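Flinasstead Residents' Association
Home Care Guidance: Blankets, Bedding and Seasonal Storage

Prepared by Lesego Sithole, Household Services. Last reviewed Sunday, October 18, 2026.

The following guidance applies to all furnished apartments at Flinasstead and may also be of use to residents who supply their own bedding. It replaces the leaflet issued in August. Questions about linen provided with an apartment should be directed to the Household Services desk on the ground floor.

Before washing

Read the care label on every item before it goes into the machine. Where the label is missing or can no longer be read, treat the item as delicate: cool water, a gentle cycle and no tumble drying. Blankets supplied with the apartments carry a small cloth tag at one corner showing the apartment number. Please do not cut this tag off, even if it has begun to fray. The desk will replace it on request.

Shake blankets outdoors or over a bathtub before washing. Lint, hair and crumbs that go into the drum tend to end up in the filter, and a blocked filter is the most frequent cause of service calls to the laundry room.

Check for loose threads and small holes. A pulled loop in a woven blanket should be eased back through to the underside with a blunt needle. It should never be trimmed with scissors. Small holes should be closed with a few stitches before washing, as the action of the machine will enlarge them.

Treat stains as early as possible. Blot with a clean white cloth, working from the outer edge of the stain toward the center. Do not rub. For tea, coffee and juice, cool water followed by a little liquid detergent is usually sufficient. For grease, apply a small amount of dish soap, leave it for 9 minutes and rinse. Candle wax should be allowed to harden completely and then lifted with the edge of a spoon.

Washing

The machines in the Flinasstead laundry room will take one full-size blanket at a time. Two blankets washed together will not rinse properly, and the detergent left behind makes the fabric stiff and can irritate the skin. A single sheet may be added to balance the drum if the blanket is a light one.

Use half the quantity of detergent you would use for a normal load. Fabric softener is not recommended for textured cotton blankets or for towels. It coats the fibers and, over time, flattens the weave and reduces the amount of moisture the cloth can take up. Half a cup of white vinegar in the rinse compartment may be used in its place, provided that the care label and the machine instructions permit it and that no bleach is used in the same load.

Wool blankets should be washed by hand or on the wool program only. Do not wring wool. Press the water out against the side of the tub, roll the blanket in a dry towel and press again.

Drying

A blanket should be completely dry before it is folded away or returned to a made bed. Thick weaves are deceptive in this respect. The raised parts dry first, and the cloth may feel ready to the hand while the seams and hems still hold water. 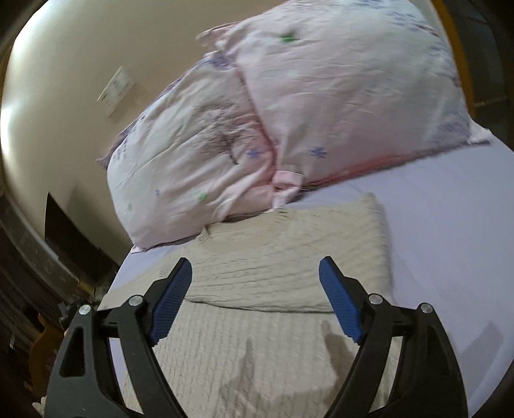 Test the hems, the corners and the center of each fold by pressing them between two fingers for several seconds. If any part feels cooler than the rest, open the blanket out fully and give it more time. A blanket hung over two parallel lines will dry faster than one hung over a single line, as air can pass between the layers. Turn it once, halfway through.

In the tumble dryer, use low heat and remove the blanket while it is very slightly damp at the hems. Finish it on a line or over the back of a chair. High heat shrinks cotton unevenly and leaves the edges wavy — a fault that cannot be corrected afterward by ironing.

Residents are reminded that blankets and sheets may not be hung over the balcony rails on the Ngcobo Street side of the building. Folding racks may be borrowed from the desk for up to 3 days.

Folding

Fold on a flat, clean surface. A made bed is the most convenient for anything larger than a throw.

Lay the blanket out and smooth it from the center toward the edges. Bring the two short sides together, match the corners and smooth again. Fold once more in the same direction, then fold across. Textured and waffle weaves should be smoothed with the flat of the hand and without stretching, which distorts the pattern.

Change the position of the folds each time a blanket is put away. Cloth that is always folded along the same line will wear through there first. Residents who find this difficult to remember may fold in halves on one occasion and in thirds on the next.

Fitted sheets may be folded by tucking the corners into one another and laying the sheet flat with the elastic on the inside. A perfectly square result is not required. Store each set inside one of its own pillowcases so that the pieces stay together.

Storing

Choose a cupboard on an inside wall if there is one. The outside walls of the Hindham wing are colder in winter, and bedding stored against them has been found to pick up a musty smell by spring. Leave a gap the width of a hand between the back of the shelf and the pile.

Line wooden shelves with plain cotton or acid-free paper. Bare wood may stain pale fabrics over a period of months. Newspaper should not be used, for the same reason.

Do not store blankets in sealed plastic bags. Cotton storage bags in two sizes are available from the desk, as are flat boxes for use under the bed. Vacuum bags are acceptable for synthetic comforters for a single season but should not be used for down or wool.

Heavy items belong at the bottom of the pile. Wool should be stored clean, without exception, as moths are attracted to soiled fibers. Cedar blocks lose their scent over time and should be sanded lightly once a year. Lavender sachets are pleasant but should be regarded as a supplement to clean storage.

Apartments in the Havon wing have a shallow linen closet beside the hot water pipe. This closet is suitable for towels and sheets in daily use. It is not suitable for wool or for anything with a rubber backing.

Airing during the season

Turn the bedclothes back each morning and leave the bed open while you wash and have breakfast. Open the window if the weather is dry. On wet or foggy days, keep the window closed and leave the bedroom door open.

Spare blankets should be taken out of storage once during the winter, opened out for an afternoon and refolded. This is a good opportunity to look for marks that were missed earlier. Some stains, particularly those left by sugar, are almost invisible when fresh and turn yellow on the shelf.

If a mark is found, wash the whole item. Spot cleaning a stored blanket often leaves a ring at the edge of the wetted area, and the ring can be harder to remove than the original stain.

Replacement and repair

Blankets supplied with an apartment will be repaired free of charge where the damage is the result of ordinary wear. Bring the item, clean and dry, to the desk in Room 81. Repairs are sent out at the end of each week and are normally returned in the following one. A loan blanket can be provided in the meantime.

Items that cannot be repaired are cut down for use as cleaning cloths and packing material. Residents with clean, worn-out bedding of their own are welcome to leave it in the bin beside the laundry room door. Pillows and comforters cannot be accepted.

Requests for additional blankets should be made in writing, using the form kept at the desk, and should state the apartment number and the size of the bed.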